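3. Course Setting and Project Work

3.1 The hand project 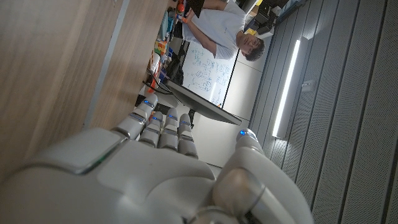

Figure 1. Project work in the laboratory with the five-digit robotic hand.

Kazuhiro Kaneko, asked to comment on an early draft of this section, objected that a student who has only ever commanded a finished hand has learned to operate it and has learned very little about grasping. In his view the first month of any such course should be spent on a single finger with one motor and a spring. The objection is a fair one, and it shaped the order in which the work is reported below. The course did begin with single-finger exercises in its first offering. These were dropped after one term, when students reported that they could not connect the exercises with the project that followed. A shorter version was later restored and now takes up the first three sessions.

The course, listed in the department as Project Laboratory in Manipulation, is open to students in their final two years of undergraduate study. Over the period covered by this paper, 117 students enrolled and 107 completed the final project. Students who withdrew did so mostly before the project teams were formed, and their work is not included in the analysis in Section 4. Teams have three members. Each team is assigned to one of two project tracks, Rulmont or Iddale, named after the rooms in which the tracks were first taught. The names have stayed in use although both tracks now share one laboratory.

Teams in the Rulmont track work on grasp selection. They are given a set of household objects and must write a program that chooses a hand posture for each one from a short library of postures. Teams in the Iddale track work on motion. They receive the postures already chosen and must bring the hand to the object, close it, and lift without dropping the object or pushing it out of reach. The two tracks meet in the last part of the term, when one team from each is paired and their programs are run together. This joint stage has been the most difficult part of the course to schedule and to grade.

The hand shown in Figure 1 has a thumb and four fingers made of jointed segments, with small indicator lights on several of the joints. Students are taught to refer to the joints by finger and by position, counted from the palm outward, and to use the same labels in their code, their notebooks and their spoken instructions to one another. Before this rule was adopted, teams used their own names for the joints, and programs exchanged at the joint stage often moved the wrong finger. Gus Castellanos prepared the labeling sheet that is now handed out at the first session.

3.2 Session structure

Each laboratory session has a planning period followed by a period on the hardware. In the planning period, teams write out the intended sequence of postures by hand and have it checked by an instructor. Whiteboards are used for this purpose - teams are asked to leave their working in place until the end of the session so that it can be compared with the recorded joint positions. No program may be run on the hand until the written sequence has been initialed.

During the hardware period one member of the team runs the program, one watches the hand, and one keeps the log. The roles change at every session. The member watching the hand is the only person permitted to call a stop, and the member running the program must act on the call without discussion. Teams are limited to 500 closing cycles over the term. The limit was introduced to reduce wear on the finger joints, but instructors found that it also changed how students prepared. Teams that had used up a large part of their allowance early in the term tended to bring more complete written plans to later sessions.

The log is kept on a form named Phí, after the symbol students used for joint angle in the first version of the handout, with an accent that entered through a typing error and was never removed. The form records the posture requested, the posture reached, the object, the outcome, and a free comment. Outcomes are entered as held, slipped, or missed. A fourth entry, uncertain, was added after instructors noticed that two students watching the same lift would sometimes record it differently.

3.3 Materials collected

Three kinds of material were collected from each team: the completed Phí forms, the notebooks, and the source code submitted at the joint stage. Code was stored in Vimex, the archive used for all laboratory courses in the department, and was read by two instructors working separately. Notebooks were returned to the students after grading, and copies were kept only where all members of the team had given written consent. Teams that declined consent are counted in the completion figure above but are left out of the discussion of planning notes in Section 4.2.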